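Dustedby Opens Bowl Library at Clemberg Community Hall

04/01/2018

Residents of Clemberg can now borrow bowls, plates and serving dishes for parties and family gatherings from a lending shelf at the community hall on Fosum Street. The shelf is run by Dustedby, a neighborhood group that also holds a monthly swap of household goods.

The collection has more than 100 pieces, most of them donated in March by families clearing out their cabinets. Plastic bowls make up the largest part of it. Glass and china are kept on a separate rack and go out only to adults.

"People buy a stack of bowls for one birthday and then have no place to keep them," said Rozália Jelínek, who looks after the shelf. "We wanted the kind you can hand to a four-year-old." 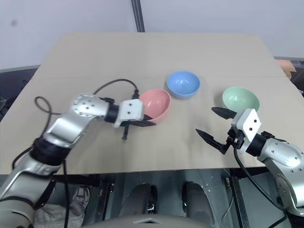 Do I have to wash the bowls before I bring them back?

Borrowers are asked to rinse and dry everything at home. Dustedby washes each piece again at the hall before it goes back on the shelf, so a quick rinse with dish soap is enough.

Loans last 5 days and cost nothing for plastic items. Glass and china require a deposit of $3 per piece, returned when the dishes come back whole. A household may take up to 50 pieces at a time. Larger orders, such as for weddings or school events, should be arranged with Jelínek ahead of time.

The shelving was built by Hrnčiar, a local carpentry shop, which also put in a low counter where returned dishes can be sorted by color and size.

Donations of bowls in pastel or plain colors are welcome, as are matching lids. The group is not taking metal pans, chipped china or anything with a worn nonstick coating. Items may be left on the counter during opening hours, Tuesday evenings and Saturday mornings. The sign-out book is next to the door.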